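The Potato Assignment

Jul 12, 2022

The students in the Botley robotics club spent most of January on one vegetable. Their project, which they named Stirnanon, asks a simulated arm to pick up a potato from a kitchen table and put it into a waiting hand. They had no budget for a real arm, so all of the work happens on a screen.

The club meets in a classroom with 24 desks and enough working computers for half of them. Members split into pairs. One student writes the motion, the other watches the camera view and calls out when the fingers are lined up wrong. 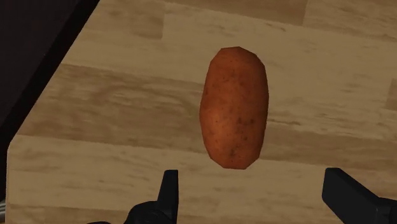

Lining up is the slow part. A potato is longer than it is wide, and the gripper has to close across the narrow side. Early versions of the code ignored this and came down at whatever angle the arm happened to be in. One pair ran 135 attempts before they added a step that turns the wrist first — the log shows 27 successful grasps, nearly all from the last evening.

The kitchen itself came later. The club began with a bare tabletop, then added dishes and furniture so the arm would have things to avoid. 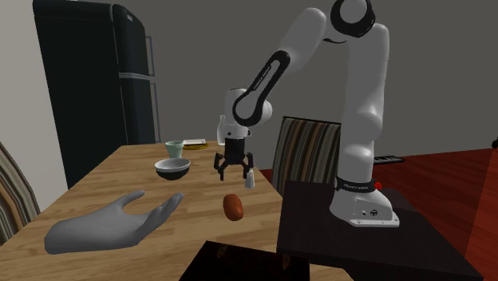

Handing over is graded separately from picking up. In the rules of the Werudano student contest, which the club plans to enter, a potato dropped short of the palm scores nothing, and neither does one that gets there after knocking over a dish. Each team submits its code and the organizers run it 3000 times with the objects shifted a little.

A rival team, Văn, has already posted its practice scores. The Botley students have read them closely and have not posted their own. They still want to fix the release, which opens the fingers too early when the arm is moving fast.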